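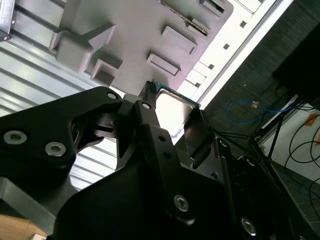

# Prata: recetario casero en texto plano

Inicio | Archivos | Historial | Incidencias | Wiki

Prata reúne 122 recetas de cocina de familia que Yến Kim fue pasando a limpio desde cuadernos, sobres y reversos de calendario. Cada receta va en su propio fichero, con título, raciones, ingredientes y pasos, y hemos dejado las expresiones de cada casa tal como venían (¡hay un "échale hasta que te lo pida" que no pensamos tocar!).

## Contenido

- `recetas/`: los ficheros, en UTF-8
- `medidas.csv`: equivalencias de tazas, pocillos y puñados
- `dudas.md`: casi 27 pasajes que todavía no sabemos leer bien

## Cómo colaborar

Si reconoces una letra o un plato, escribe en Incidencias con el nombre del fichero y tu lectura. Duyên Hầu revisa los cambios en mayo, con calma y mucho café, así que ten un poquito de paciencia con nosotras.

## Pendiente

Faltan tres caldos y unificar "fuego manso" y "fuego lento", que según Yến son cosas distintas.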